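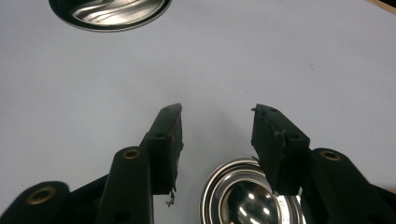 Round metal lid on a pale tabletop

Where should I start with older science fiction in translation?
Posted by Nayeli Palacios, Tuesday, November 2, 2021

Hello all! I've just finished Solaris by Stanislaw Lem and I'm a bit giddy about it. I bought it for the train to Arkdale, expecting something to pass the time, and ended up sitting in the station café for another hour with a cold tea so I could get to the end. The long chapters in the library, where he goes through all the old theories about the ocean, were my favourite part, and I gather those are the bits most people skip.

So now I want more, and I don't know where to go. I read English and fairly slow Spanish. I grew up on Wells and Wyndham and I've read plenty of the big American names, but almost nothing that began life in another language apart from Jules Verne, and that was in a school copy which I suspect had been chopped to pieces.

What I'd love is something with ideas in it, strange if possible, and no longer than a normal paperback to begin with. I'm less keen on space battles. Short stories are fine. Also, does the translation matter much? I noticed that my Solaris says it was made from the French – does that mean I've read a copy of a copy?

Eustaquio Cárdenas
Oh, I envy you, you've got so much ahead of you! Yes, the translation matters, and you've landed on the best known case of it. The Solaris that was in English bookshops for decades was made from a French version and not from the Polish. There is a later one by Bill Johnston done straight from Lem's own text, which came out first as an audiobook and then as an ebook. I've been through both. The story is the same, a few names change (Rheya goes back to being Harey, Snow to Snaut) and to my ear the Johnston is plainer and a bit funnier. You haven't wasted your time with the other, but if you ever reread it, try his.

For your next book I'd go for Roadside Picnic by the Strugatsky brothers. It's short, it has one of the great ideas (aliens stopped here briefly, paid us no attention and left their rubbish behind) and there isn't a space battle anywhere in it. Get the Olena Bormashenko translation if you can. It restores things the Soviet editors meddled with, and Boris Strugatsky's afterword about getting the book published is nearly as good as the novel. I laughed out loud at parts of it and then felt rather sick.

After that, since you read Spanish, you must try The Invention of Morel by Adolfo Bioy Casares! A fugitive on an island, some visitors who won't notice him, and I refuse to say any more. Please don't read the back cover. Mine gave away the whole thing in 2 lines. It's hardly over 100 pages in most editions, the Spanish is clear and not showy, and slow reading suits it because the narrator is puzzling things out at the same pace as you.

If you liked the library chapters, then Lem's A Perfect Vacuum is worth having on the shelf too. It's a set of reviews of books that don't exist. I wouldn't read it in one go – one or two before bed is about right, and a few of them I've never managed to get through. His Master's Voice is the one closest in spirit to Solaris, but it's heavy going at first. Leave it till January when the evenings are long.

And do give Verne another chance in a full modern translation. The old Victorian ones cut whole chunks of the science and sometimes the politics as well. Twenty Thousand Leagues is a different book with those put back.

fisteck90
We by Zamyatin. Older than 1984 and better imo. Some of it is hard to follow but that's sort of the point as the bloke telling it is falling apart. Any translation will do, I had one from a charity shop with no cover.

Movent
Seconding Roadside Picnic, and the film Stalker is loosely based on it, though very loosely, so read the book first.

I'd add Karel Čapek, who I adore. War with the Newts is a riot: it keeps changing into newspaper cuttings, footnotes and minutes of meetings, and it gets darker without you noticing. It's a bit longer than you asked for, but the chapters are short and it flies along. His play R.U.R. gave us the word "robot" and you can get through it in an evening.

Enjoy, and please come back and say what you picked!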